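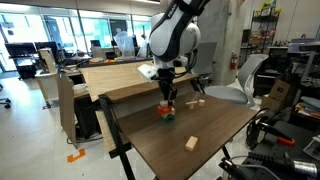 Photo: Smaranda Lungu / Bolport Shared Workshop

Equipment review: Tultier parallel gripper kit
Published 23 November 2023
Prepared for members by Silviu Moldovan

The Bolport Shared Workshop reviews equipment before it is added to the members' booking list. This review covers the Tultier parallel gripper kit, purchased for the arm build that began in February. The kit was assembled, fitted and used by two members, Ileana Ardeleanu and Vasilică Furtunǎ, under the supervision of the workshop office.

What is supplied

The kit contains the gripper body, one pair of straight fingers, a wrist adapter, a cable set and a bag of fasteners. A printed assembly guide is included. The control software must be downloaded separately, and an account is required to do so. The workshop considers the account requirement a nuisance on shared computers and has created a single login, available from the office.

Assembly and fitting

Assembly took one evening. The guide is clear through the finger installation and becomes vague at the wrist adapter, where two of the drawings show the adapter from the same side. Members should dry-fit the adapter before tightening anything. The fasteners are of acceptable quality, although one screw in our set had a damaged head and was replaced from workshop stock.

Cable routing is the weakest part of the design. The supplied ties hold the cable too close to the wrist, and on the first day it pulled tight when the last joint was turned fully. We now leave a wider loop.

Performance

The standard task was the stacking of small wooden blocks, plain and painted, on a dark table. The test set was ordered from Pană. The task is simple to set up, and a poor grip shows itself quickly. Over the review period the gripper completed 2,812 pick attempts, of which 2,094 ended with the block placed as intended. Most failures occurred when a block lay at an angle to the fingers and was pushed aside during closing. A smaller group occurred on release, when the upper block shifted as the fingers opened.

Opening and closing are smooth at low speed. At the highest setting the fingers close hard enough to mark soft wood, and the workshop has limited the speed to 40 percent of maximum for general use. Members who need a higher setting should ask the office.

Comparison with the Tunex gripper

The older Tunex unit remains available for booking. It is slower and noticeably louder, but its fingers can be changed without removing the gripper from the arm. On the Tultier, a finger change requires the wrist adapter to be loosened and the zero position to be set again. Impi Pitkänen, who maintains the Tunex unit, recommends it for any project involving frequent finger changes. We agree with that recommendation.

Assessment

The Tultier kit is approved for booking by members who have completed the arm induction. It is well suited to light, regular objects and to repeated work at a fixed table. It is not approved for glass, food or anything with a sharp edge. The padding on the fingers should be checked before each session and any wear entered in the equipment log.

Spare finger pads are kept at the office. A revised cable guide, drawn by Ileana Ardeleanu, is being tested and will be added to the kit if it holds up.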